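Search notebook
Enter keyword

Print this entry | E-mail this entry

7 July 2023

Floor, test room. Sverre still says the carpet edge is fine as it is. I am not convinced. The sheet that came with the Matell adhesive promises a flat join between carpet and wood after 20 hours, and so far every promise on that sheet has been worth very little to me. In February we were told the same thing about the Dahlgren tape, and I pulled that up myself after 9 days.

Plan for now is to leave the join without a cover strip and check it with a straightedge on Monday. Sverre wants to call it done today. He can sign for it if he likes.

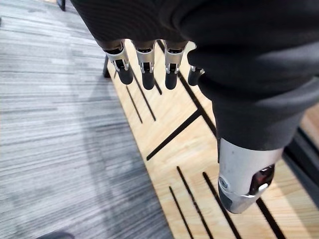
The other argument is the cover strip. Thomas Longo got a price from Meltora, 74 for the length we need, and thinks that settles it. Maybe. A strip hides a bad edge, it doesn't hold it down, and I would like to know which one we are paying for. Asked him to get the thickness in writing before anybody orders.

Wood side: no opinion yet on the finish. The claim is that it can take a damp mop – I'll believe that when someone else has mopped it.

To do: find the long straightedge, ask Thomas about screws or glue, file the receipt under 1529.

Recent entries
Door seal, second try
Gratumov floor wax: does it do anything?
Shelf brackets, store room
Carpet offcuts, what to keep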